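Brudbridge Racing Wheel and Pedal Set

Made by Whitelaw. Works with PC and most current consoles. The wheel has 600 degrees of rotation and paddle shifters behind the rim. Colour: black or grey.

$169
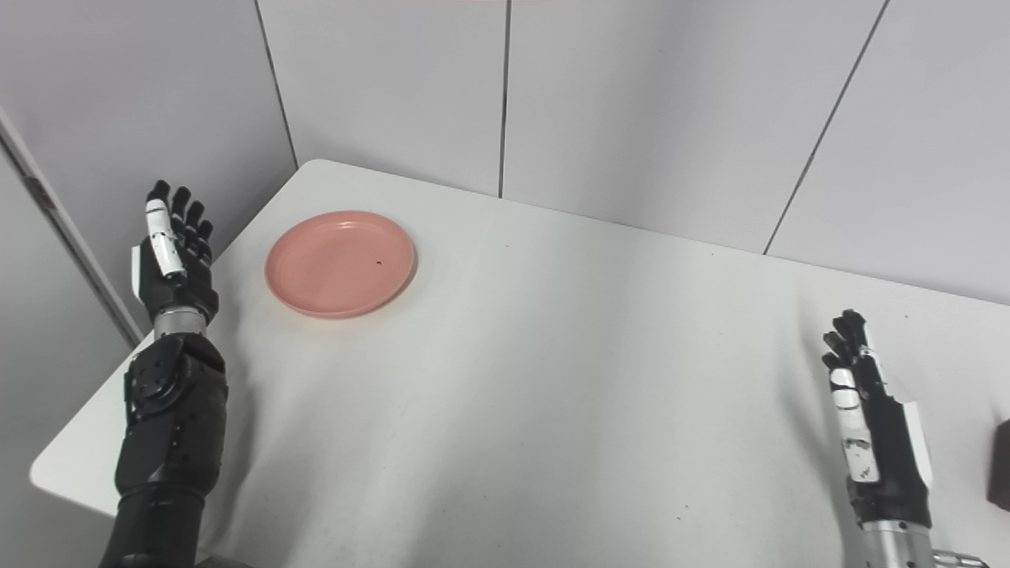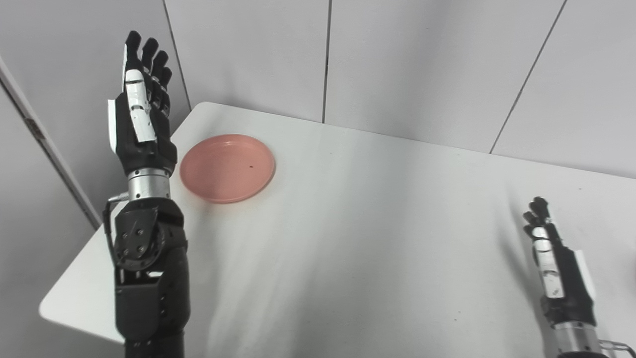 What's in the box

Wheel base
Pedal unit with 2 pedals
Desk clamp
USB cable

Warranty

Covered for 2 years from the date of purchase. Keep your receipt. Console players should update the firmware before the first race, using the Prindow app on a PC.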